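Filed under: Workshop log / Finishes

August 4, 2024

Second coat of Bastell hard wax on the Granström bench top. First coat went on in May and never cured properly at the north end, still tacky under a thumbnail. Sanded that end back with 320 and wiped down twice.

Used 39 ml for the whole top, thin, white pad, off again after 20 minutes. Tin is batch 1004. Humidity was high all morning so I left the fan on low.
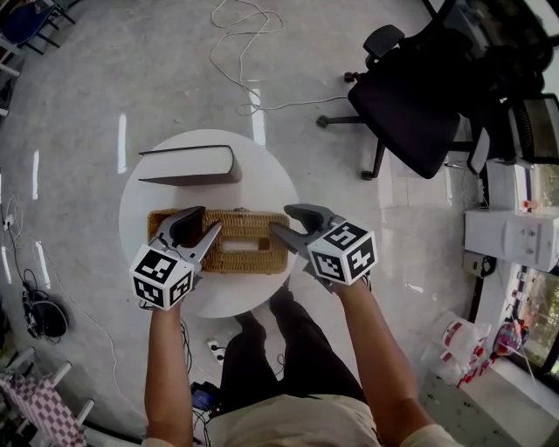
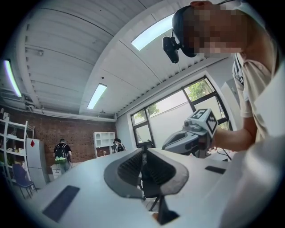

First: basket and book on the round table. Second: someone in a light beige printed shirt, at right.

Test strips from the Jultberg offcuts are on the shelf, numbered in pencil on the back. Strip 9 is the only one with no streaks. Don't stack them yet.

To do: order more pads, check the end grain again before anything heavy goes on it.

Esach Workshop | Contact | Back to top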